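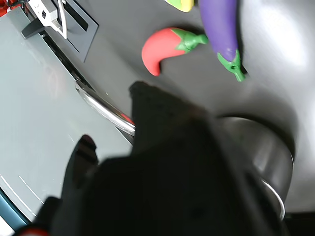
FOR IMMEDIATE RELEASE: Fustinik Humor Blog Finally Becomes a Book

GRIMDEN, 29th February – I write a humor blog called Fustinik, and I have never written a press release before, so please bear with me (my publisher sent over a template and I have already lost it). The news is that Skavex Books is putting out a collection of my holiday columns this June. It's called "Please Take Some Ham Home," it has 40 pieces in it, and I would love for you to read it, review it, or leave it in the bathroom where guests will find it!

If you've never seen the blog, I write about holidays. The big ones, sure, but I've always had more fun with the ones that don't come with a song. There's a piece in the book about Arbor Day and the tree I planted on the wrong side of the property line. There's one about Groundhog Day, told by the groundhog's lawyer. And there's a long one about Leap Day, written as a letter of complaint from the day itself, which would like to know why it only gets invited every four years and why it always ends up sitting next to tax season.

That Leap Day letter is how the whole book got started. I posted it late one night, went to bed, and woke up to more email than I'd had in the whole year before. A fair amount of it was from people born on the day who wanted to tell me their age jokes. I have now heard all the age jokes. One of the emails was from Skavex, asking if I had enough columns to fill a book. I said yes right away and then went to check.

I had enough, but a lot of them were terrible. It took me 11 months to pick through them, fix the ones that could be fixed, and bury the rest. The Thanksgiving section alone went through 9 drafts, mostly over whether my family would still let me come to Thanksgiving. (They will. I have to bring the rolls.)

The book also has new material the blog has never run. I wrote a guide to regifting candles, a set of New Year's resolutions for household appliances, and a full schedule for a Fourth of July cookout that starts at noon and serves its first hot dog at dusk.

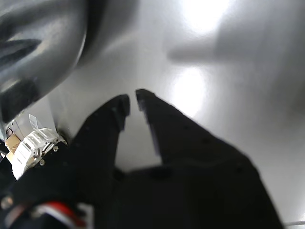 I'm also doing 2 readings in June to celebrate, both at Lammers Hall here in Grimden. The first one is the regular kind, where I read a few columns out loud and then sign whatever you hand me. The second is an open mic, and that's the one I'm really looking forward to – bring your own holiday disaster story, keep it under five minutes, and keep it clean enough for the front row. Admission is free for both. There will be cookies, though I should warn you that I'm baking them and that the chapter on my Valentine's Day cookies is not exaggerated.

The blog isn't going anywhere, by the way. A couple of longtime readers wrote in worried that I'd go all fancy and stop posting. I'll keep putting up a new column whenever there's a holiday worth picking on, and the calendar seems to add one every time I turn my back. I'm working on something about Flag Day right now. It isn't funny yet.

"Please Take Some Ham Home" will be out in paperback and as an e-book. Advance copies are available to reviewers, bloggers, radio hosts and anyone with a newsletter, even a very small newsletter. I'm happy to do interviews by phone or email, and I'll come to your studio if it's close enough that I don't have to merge onto the highway.

About Fustinik
Fustinik is a humor blog about holidays and the people who have to get through them. It's written at a kitchen table in Grimden by one person and updated more often around December.

About Skavex Books
Skavex Books is a small publisher of humor and light essays in paperback and e-book.

Review copies and interview requests: please use the contact form on the Fustinik blog and put HAM in the subject line so I can find you.

###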